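奥斯特罗夫斯基杯

奥斯特罗夫斯基杯(Ostrowski Cup)是祖勒姆(Zurham)与德拉达赫(Dradach)两个地区联合举办的业余足球淘汰赛,参赛者为在两地足球协会注册的成年男子俱乐部。赛事每赛季举行一届,三月开赛,六月决出冠军。除决赛外,各轮均在参赛俱乐部的主场进行。赛事名称取自首届决赛所在的奥斯特罗夫斯基体育场,该球场后来拆除,名称沿用至今。

概述

本赛事属于单场淘汰制杯赛,与两地各自的联赛相互独立,成绩不计入联赛积分,也不影响升降级。进行奥斯特罗夫斯基杯比赛时,两地联赛的同期场次顺延。冠军获得次年超级杯的参赛资格,对手为上赛季两地联赛冠军之间附加赛的胜者。

赛事由联合竞赛办公室管理。办公室所在地每赛季在两地之间轮换,轮值一方负责抽签、裁判派遣、纪律处罚的初审以及决赛场地的核验,另一方负责申诉。规程文本以轮值一方的版本为准,两个版本出现差异时,按赛季开始前最后一次共同签署的版本解释。

历史

祖勒姆与德拉达赫原先各有杯赛。祖勒姆的赛事采用两回合制,德拉达赫的赛事采用小组赛加淘汰赛,两者赛期重叠,部分球场由两地俱乐部共用,场地排期经常冲突。两地协会其后同意合并杯赛,废止原有的两项赛事,原奖杯分别由最后一届冠军保存。

首届赛事共有13支球队参加。第一轮抽出三支轮空球队,其余十支进行五场比赛,五个胜者与轮空球队组成八强。轮空由抽签决定,没有参考联赛名次,祖勒姆一方对此提出过书面异议,理由是三支轮空球队均来自德拉达赫。异议没有改变当届结果,但从第二届起,轮空名额按两地报名球队数的比例分配。 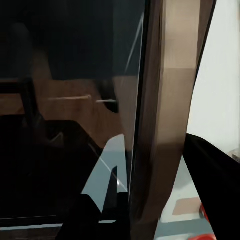
第二届至第四届期间,规程变动较多。第二届取消了半决赛的中立场地,改由抽签先抽出者为主队。第三届试行加时赛金球制,因裁判报告中多次出现比赛终止时间记录不一致的情况,仅使用一届便告废止。第四届起规定八强赛之前各轮不设加时赛,常规时间战平后直接进行罚球点球决胜,这一做法保留至现行规程。

决赛上座纪录为1271人,出现在第六届。该届决赛由两支德拉达赫球队进行,比赛地点为祖勒姆市立球场。由于当时没有按球队划分看台的要求,入场时在东侧通道出现滞留,开球时间推迟。事后规程增加了决赛场地分区条款,要求双方支持者使用不同入口。

参赛资格

俱乐部须满足下列条件方可报名:在任一地区协会连续注册满一个完整赛季;上赛季未在任何官方赛事中无故退赛;在报名截止前缴清所有罚款。新成立的俱乐部如由两家已注册俱乐部合并而成,可承继其中注册时间较长一方的资格。预备队不得报名。

报名费为300元,在首轮抽签前缴付。报名后退出者,费用不予退还;首轮抽签后退出者另按弃权处理,并在下一赛季失去轮空资格。费用标准由两地协会共同确定,现行标准自第五届起未作调整。

球员登记以联赛登记名单为基础。每名球员在同一届赛事中只能代表一家俱乐部出场,被列入比赛名单但未上场者不受此限。冬季转会的球员,转会手续须在首轮抽签前办结。守门员因伤无法出场,且俱乐部没有其他已登记守门员时,可在赛前申请紧急登记,该登记仅对一场比赛有效。

赛制

各轮均为单场决胜。对阵在每轮结束后重新抽签产生,不预先排定完整签表。抽签分为两个步骤:先抽对阵,再抽主客。若抽得主场的一方在比赛日没有可用球场,而对方球场可用,则主客互换;双方球场均不可用时,由竞赛办公室指定场地,费用由原主队承担。

第一轮采用地区回避,即同一地区的球队不在首轮相遇,但一方报名球队数超过另一方时,超出部分可以同区对阵。从第二轮起不再回避。轮空名额优先给予上届决赛双方,余下名额按前述比例抽签分配。

比赛时长为九十分钟,分两个半场。八强赛、半决赛和决赛在常规时间战平时进行加时赛,加时赛每半场十五分钟,仍为平局则以罚球点球决胜。决胜采用先后次序固定的方式,即每一轮均由同一队先罚。德拉达赫一方曾提议改为交替先后,提案在两届会议上讨论,没有付诸表决。

每队每场可使用五名替补球员,替换机会为三次,半场休息时的换人不占次数。进入加时赛后增加一名替补名额和一次替换机会。比赛名单最多列十八人。

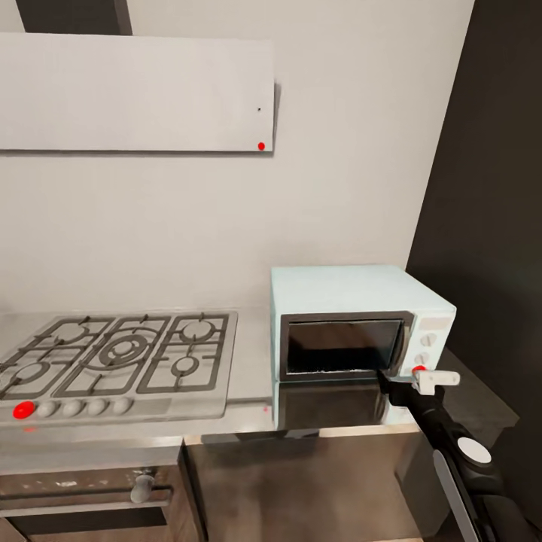 厨房一角:灶台与台面上的烤箱。

场地要求

各轮场地须符合两地协会的通用标准。球场长度和宽度允许在竞赛规则规定的范围内浮动,但主队须在赛前两天向客队书面告知实际尺寸。人造草坪可以使用,前提是持有当季有效的检测证明。天然草坪与人造草坪混合铺设的球场须逐场申请。

照明条款自第三届起列入规程。开球时间晚于下午四时的比赛,球场必须具备固定照明。没有照明设备的球场,半决赛以前的比赛最迟须在下午二时开球,以便在可能延长的情况下仍于日落前结束。照明中断时,裁判可等待最长40分钟;超过这一时限仍未恢复的,比赛中止,由竞赛办公室决定续赛或重赛。续赛从中止时刻开始,比分、红黄牌和已使用的换人名额一并保留。

决赛场地由轮值一方提出,须在半决赛抽签时公布。场地需设有两间独立更衣室、裁判更衣室、急救室和固定看台。场地公布后若有决赛球队以该场地为日常主场,决赛地点不再变更,但更衣室和替补席由抽签分配,通常的主队便利一律取消。

裁判

第一轮和第二轮由三人裁判组执法,八强赛起增派第四官员。主裁判不得与参赛任何一方属于同一镇区。决赛裁判组由两地混合组成,主裁判来自轮值一方以外的地区。赛事不使用视频助理裁判,也不使用门线技术。

主裁判须在终场后向竞赛办公室提交报告,内容包括比分、开球与终场时间、名单变动、纪律事项和场地状况。报告中的比赛时间以主裁判手表为准。双方俱乐部代表在名单页签字,签字仅表示确认名单,不代表对判罚无异议。

纪律与申诉

黄牌按届累计。球员累计两张黄牌后停赛一场,八强赛结束后未满两张的黄牌清零。红牌至少停赛一场,停赛在本项赛事中执行;若球队已被淘汰,则顺延至其下一场官方比赛,包括联赛。因故意犯规破坏明显进球机会而得到的红牌,如裁判同时判罚球点球,处罚按裁判报告酌定。

一方使用不符合资格的球员,该场判负,比分记为零比三;若实际比分对违规方更为不利,则保留实际比分。双方均使用不合格球员时,两队同时淘汰,下一轮对手轮空。这一情形在赛事历史上出现过一次,发生在第七届第二轮。

申诉须以书面形式提出,并由俱乐部登记的负责人签署。对裁判在比赛中根据事实作出的判定不得申诉,可申诉的事项限于资格、场地和规则适用错误。申诉由非轮值一方审理,裁决为终局。审理期间下一轮抽签照常进行,相关位置以“待定”列入签表。

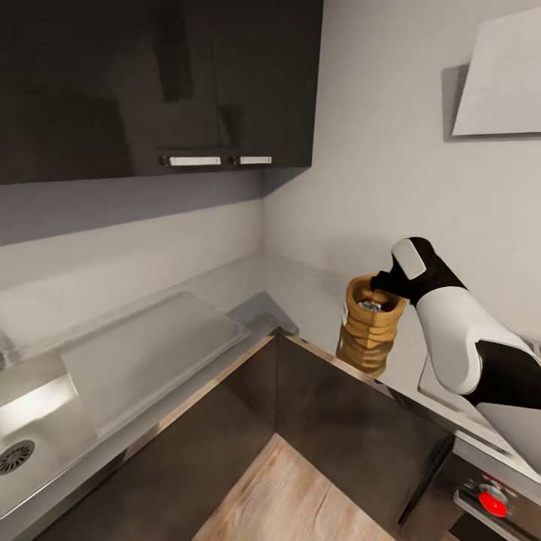
如果客队未能按时到达球场,比赛如何处理?

裁判在规定开球时间后等待二十分钟。客队在此期间到齐七人即可开赛,不足七人则由裁判记录缺席,并交竞赛办公室裁定。因道路封闭等可以证实的原因迟到的,办公室可安排补赛,补赛仍在原主队场地进行;没有正当原因的,按弃权处理,主队晋级。

冠名与奖杯

第五届至第八届期间,赛事由体育用品经销商克拉内尔(Clarnell)冠名,全称为“克拉内尔奥斯特罗夫斯基杯”。冠名合同包括比赛用球的供应以及决赛场边广告的使用权,不涉及参赛球队的队服。合同期满后没有续签,赛事恢复原名,比赛用球改由主队提供,决赛用球由轮值一方提供。

现行奖杯为双耳银杯,底座刻有历届冠军名称。奖杯为流动性质,由冠军保管至下一届半决赛结束,期间的损坏由保管俱乐部负责修复。任何俱乐部均不能因多次夺冠而永久保留奖杯。亚军获得奖牌,半决赛负者不进行第三名比赛,名次并列。

收入分配

第一轮至八强赛的门票收入归主队,主队承担场地和裁判费用。半决赛扣除场地与裁判费用后,余额由双方平分。决赛收入先支付场地、裁判、急救和安保开支,剩余部分一分为三,决赛两队各得一份,竞赛办公室得一份,用于下一届的抽签和印刷支出。客队交通费用自理,但补赛的交通费用从该场门票收入中先行支取。

纪录的统计口径

赛事纪录仅收入官方比赛报告所载数据。罚球点球决胜中的进球不计入球员进球数和比赛比分,比赛在统计中记为平局,晋级者另行标注。被判零比三的场次计入球队胜负,不计入球员进球。中止后重赛的比赛,只统计重赛部分的进球,但中止场次中出示的红黄牌仍然有效。

首届和第二届的部分报告没有注明替补上场时间,因此这两届的出场分钟数未列入统计。合并前祖勒姆与德拉达赫各自杯赛的成绩不计入奥斯特罗夫斯基杯纪录,有关俱乐部的冠军次数应分别列出。

参见

祖勒姆足球联赛
德拉达赫地区联赛
单场淘汰制
罚球点球决胜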